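Setting up a bottle pick for an open day

These notes cover the pick-and-hold demonstration on the Weddale arm, as run at our August open day. They assume the arm is already bolted down, homed and cleared for use near visitors. For the homing procedure see the Weddale commissioning page.

What you need

One arm with the two-finger gripper fitted
The wrist camera, connected and focused
A clear plastic drinks bottle, label removed, cap on
A copy of the Zalis job file, version 8 or later
Barrier tape and two posts

Preparing the bottle

Remove the label and any glue left behind. Screw the cap down fully before the first cycle. A bottle with the cap off gives way much sooner under the pads, and the force settings below do not apply to it. Keep two spares of the same shape, as plastic that has been squeezed many times develops creases and the grip point starts to wander.

Setting the grip

1. Load the job file and select the hold routine.
2. Jog the wrist until the bottle is centred between the fingers. Use the camera view for this, not the view from the side of the bench.
3. Set the closing force to 20 per cent. The default of 60 is meant for metal parts.
4. Close the fingers in single steps. Both tips should meet the bottle at nearly the same height. If one touches well before the other, open, correct the wrist position and close again.
5. Store the position. On our arm the encoder reading was 2720. Yours will differ, so record it on the job sheet.
6. Lift by 10 mm and hold. Check for slip before going any higher.

A small lean in the grip is acceptable for holding and lifting. For placing the bottle upright, correct it first, or the base will land on one edge.

Running it in front of visitors

Put the camera view on a large monitor facing the barrier. Visitors follow the fingers far better on the monitor than across the tape. Nga Trình ran the afternoon session and paused each cycle at the hold position, which is where most questions were asked. The pause is set under Timing in the job file and takes whole seconds only.

Transparent plastic is a poor target for automatic detection. Dark surroundings show through it and highlights move with the wrist. We therefore used the stored position throughout and left detection switched off. If you want to show detection as well, use a painted block in a separate job.

At the end of the day, open the fingers, park the arm and wipe the pads with a dry cloth.
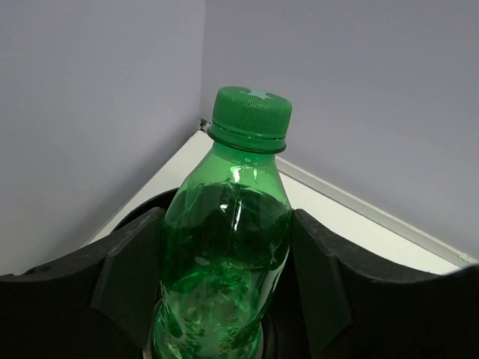
Hold position from the wrist camera, green bottle with cap closed.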